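Chapter 4
Friction and Surface Contact

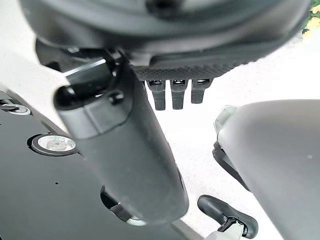 4.1 Introduction

When two solid bodies are pressed together, the area over which they touch is far smaller than the area suggested by their outlines. Even a ground and polished surface carries peaks and hollows, termed asperities, and contact occurs first at the tips of the highest of them. The sum of these small patches is the real area of contact. The area measured with a rule is the apparent area. Much of the behaviour treated in this chapter follows from the difference between the two.

Chapter 2 dealt with bodies in equilibrium under forces normal to their surfaces. We now admit a tangential component. Friction is the force, acting in the plane of contact, that opposes relative motion or the tendency towards it. Static friction acts before sliding begins and takes whatever value equilibrium requires, up to a limit. Kinetic friction acts once sliding is established and is commonly the smaller of the two.

4.2 The Coulomb model

For dry contact between metals, the limiting friction force F is proportional to the normal force N:

F = μN

where μ is the coefficient of static friction. The coefficient is dimensionless and belongs to the pair of materials, not to either one alone. It also depends on surface finish, contamination and humidity, and tabulated values should be treated as a starting point for design.

Consider a crate with a weight of 80 N resting on a level floor, with μ = 0.5. The crate will remain at rest under any horizontal force up to 40 N. If the applied force is 25 N, the friction force is also 25 N; substituting the limiting value in this case is a common error.

4.3 Limits of the model

The Coulomb model contains no term for apparent area. This is acceptable for most metals, but rubber and other elastomers depart from it. An elastomer deforms readily around the asperities of the harder surface, so the real area of contact grows less than proportionally with load and the effective coefficient falls as N increases. Surface texture modifies the result further — a patterned rubber face may outperform a smooth one on a wet counterface and do worse on a dry one.

Section 4.4 develops the angle of friction and applies it to inclined planes and wedges. Belt friction is deferred to Section 4.6. Readers unfamiliar with resolving forces on a slope should review Section 2.2 before continuing.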